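Tamsin Rutherford Has Rented Out the Same Building for 4 Decades

Tamsin Rutherford was on the phone with a plumber when I got to Stoltgate on Saturday, so I waited in the hallway and read the bulletin board. There was a card for a piano teacher, a notice about the trash pickup, and a list of tenants typed on a single sheet. The list had three names crossed out in pen.

Rutherford owns the building at 186 Tretville Road, a former shirt factory that she and her late husband bought when the roof leaked in most of the rooms. She splits it into small workspaces and rents them by the month. She has never advertised.

"People walk by, they see the lights on, they knock," she said. "Or somebody's cousin tells them. I had one man who came in to get out of the rain and stayed 11 years."

The smallest room rents for $186 a month, the same as the street number. She says that started as a way to remember it and she never changed it. The biggest costs $731. Every lease is one page long and runs from May to May, and she writes each one by hand.

I asked whether the low rents were a choice.

"Partly. The building is paid for. I have the taxes, the heat, the insurance, and the elevator, and the elevator is the worst of them. If I cover those and have something left over, I don't see why I should go up. An empty room costs me more than a cheap one."

Esmaeil Taheri has the corner room on the second floor, where he repairs accordions. He came to Stoltgate from a shop across town that doubled his rent in one year.

"She asked me two things," Taheri said. "Do you smoke, and do you play after nine at night. I said no to the first one."

They settled on eight o'clock. 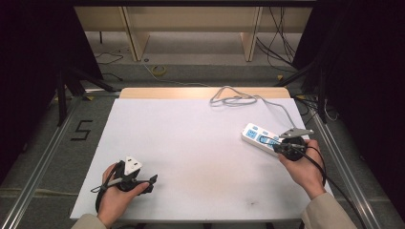
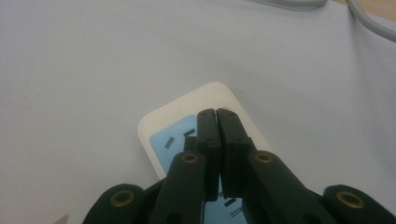
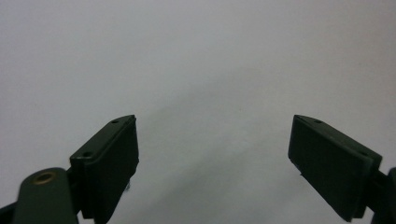 Rutherford is 74 and still does the boiler herself in the winter. She learned it from Davoud Mahmoudi, who ran the heat for the shirt factory and stayed on for her first six years as owner. He left her a notebook with the pressure readings for every cold day he worked there. She keeps it in a kitchen drawer and let me look through it. Most pages are numbers. One just says "Very bad wind."

She is less fond of paperwork. Last year the city asked for a new fire plan, and the drawing had to be sent back three times before it was accepted. Zohreh Amini, a bookbinder on the ground floor, finally sat down and did the forms with her.

"It took us a whole weekend," Amini said. "She wanted to write 'ask Tamsin' in half the boxes."

Amini pays for one room and uses the landing outside it for her paper press, which is too heavy for the upper floors. Rutherford doesn't charge for the landing. I asked her if the other tenants minded.

"One did. He's gone now. He wasn't gone over that, he moved to be near his daughter. But he did mind."

She gets offers for the building a few times a year. The last came in a letter that spelled her name wrong, and she didn't answer it. Her son lives out of state and has told her he would sell. She says that is his business when the time comes.

For now she has a wait list of 47 names, kept on index cards in a recipe box. When a room opens up, she calls the first card and works her way back. Some of the numbers no longer work. She leaves those cards in.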